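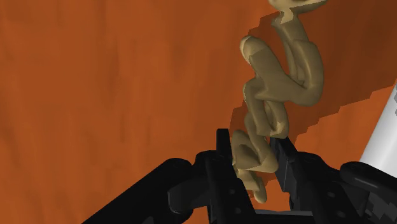 Visits > Workshops > Kinyua Pottery

Kinyua Pottery open day, quick notes
Last updated: July

Got there late, parking at Dalby was full so I walked up from the lower road. Missed the welcome talk. Obadia Lyimo was already at the wheel throwing bowls, big crowd, couldn't see much over the heads. Moved on to glazes.

Glaze room is the best part. Small, hot, buckets everywhere, test tiles wired to the wall. They have 676 recipes in a card file going back to the old owners, most of them never used. Pendo Were pulled a few for us. Her favorite is an iron red that only comes out right in the back of the kiln. She let us scratch teh test tiles with a nail, kids loved it.

Kiln shed next. Gas, brick, door bricked up by hand each time. 60 mugs on the cart waiting to go in. Bisque firing goes to 900 C, then they leave it shut overnight. No peeking. Someone asked about electric and got a long answer.

Lunch was soup and bread in the yard, $6, worth it. Seconds shelf was nearly bare by 2 pm so go there first. I got a jug with a wonky handle. Pours fine.

Toilets are across the yard, mind the step. Bus back to Zernotgate is every hour, I just missed one of coarse.

Comments

marlt: Is the seconds shelf cash only?

dee_h: It was when I went. Soup was lentil, very good.

Tobin: Wish they'd do the throwing demo twice, we couldnt see either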